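# Moving Abroad to Serve: Common Questions

These are the questions we hear most from people thinking about a long-term placement with Nemstead, our sending office for church workers and teachers. The answers apply to the Coltelard and Bouzid placements unless we say otherwise.

### Do I have to be ordained?

No. Most of the people we place are lay members. Ordination is required only for the pastoral post in Bouzid, which includes leading worship and performing marriages.

### How long is a placement?

The standard term is two years. You can ask to extend near the end of your first year. Short visits are handled by your home congregation and are not covered on this page.

### I was born in the country I want to serve in. Does that change anything?

It can. You may qualify for a family or former-citizen visa, and those usually allow a longer stay than a religious worker visa. Send us copies of your birth record and any old passport, even if it has expired. If your name changed after you left, include the paperwork for that too.

Returning after a long absence also has a practical side. Prices, street names and the spoken language may all have moved on. We ask returning applicants to take the same orientation course as everyone else.

### What does orientation cover?

The course runs 7 weeks and starts in November. Mornings are language study. Afternoons cover local law, health, money, and how the host church is organized. Classes begin at 8:30 a.m. and attendance is taken.

### How much money do I need to raise?

New workers need pledges of $515 a month before we book travel. Housing is provided by the host church and is not part of that figure. There is also a one-time application fee of $300, which is returned if we turn you down but not if you withdraw.

Pledges can come from a congregation, from family, or from your own retirement income. We need them in writing.
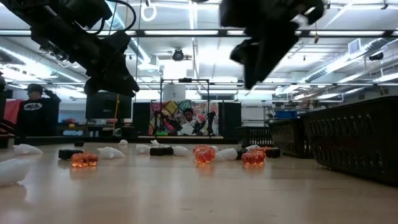
### Can I bring my spouse and children?

Spouses are welcome and go through the same application. Children can come to Coltelard, where there is an English-language school within walking distance of the church housing. We do not place families with school-age children in Bouzid.

### Can I take a paid job while I'm there?

Religious worker visas do not allow it. If you enter on a family or former-citizen visa, local rules may let you work or open a small business. Tell us before you do. Some host churches are fine with it and some will ask you to step back from your duties.

### Am I allowed to talk about my faith in public?

In Coltelard, yes. In Bouzid, services and classes have to be held on registered church property, and printed material can't be handed out on the street. Workers sign a statement saying they understand this. Breaking the rule puts the host church's registration at risk, and we will end the placement.

### What about health care?

You need your own policy for the full term, including medical evacuation. Medicare does not pay for routine care outside the United States, so retirees should plan for a separate plan. Bring a three-month supply of any prescription, plus a letter from your doctor listing the generic names.

### How do I send boxes ahead?

We use a freight company called Prokine for both locations. Label each box with your name and placement code. Don't pack medicine, batteries or more than one copy of any religious book. Customs in Bouzid has held shipments over duplicates.

### What happens if I need to come home early?

Contact the Nemstead office first, at any hour if it's an emergency. We'll pay for the return ticket in the case of serious illness or a death in your immediate family. For other reasons, the cost is yours.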